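How I Make a Bed That's Pushed Against the Wall

Posted Jun 20, 2020

I put off writing this one because it felt too basic, but I keep getting asked how to make a bed neatly when one long side is jammed up to a wall and you can't walk around it. So let's do it! No fancy linens needed. My fitted sheet is a plain Belo one I've had forever, and it still does the job.

First, clear the top. Everything that isn't bedding comes off before you touch a single corner: books, tubes of cream, crumpled tissues, whatever has collected since yesterday. I keep a basket on the floor so I don't wander off to put away one thing and come back twenty minutes later with a sandwich (ask me how I know).

Next come the pillows. Lift them right off the mattress, give them a good shake, and park them on a chair. If you only shove them to one end you'll be smoothing the sheet around them, and that never looks right.
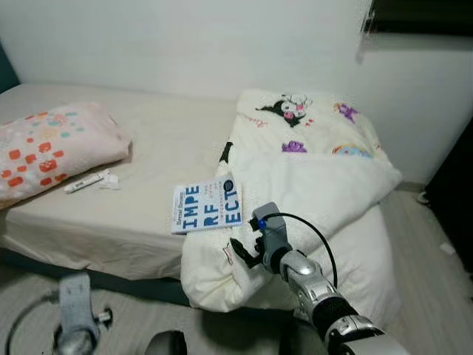
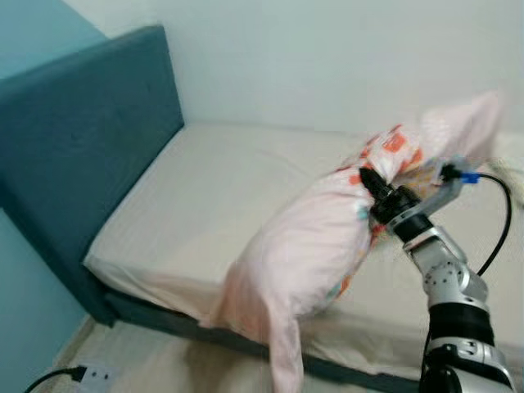 Now the duvet. Grab it by the two bottom corners and pull the whole thing down to the foot of the bed, folded over itself like an accordion. You want the sheet bare from the headboard almost to the end.

Do the wall side of the sheet first. Kneel on the mattress, slide your flat hand down between the mattress and the wall, and push the elastic under as far as you can reach. Then climb off and pull the slack toward you. If you start on the open side you'll have to do it all over again, trust me.

Bring the duvet back up, wall side first again, and let the extra hang over the open side. Thick ones like to slump toward the floor, so I give mine a tug toward the wall at the end. Check that the tag is at the foot!

Pillow goes on last, with the open end of the case facing the wall.

I wash the pillowcase weekly and the duvet cover every other week, more often in August when it's sticky. My next post is on folding fitted sheets, so bring snacks.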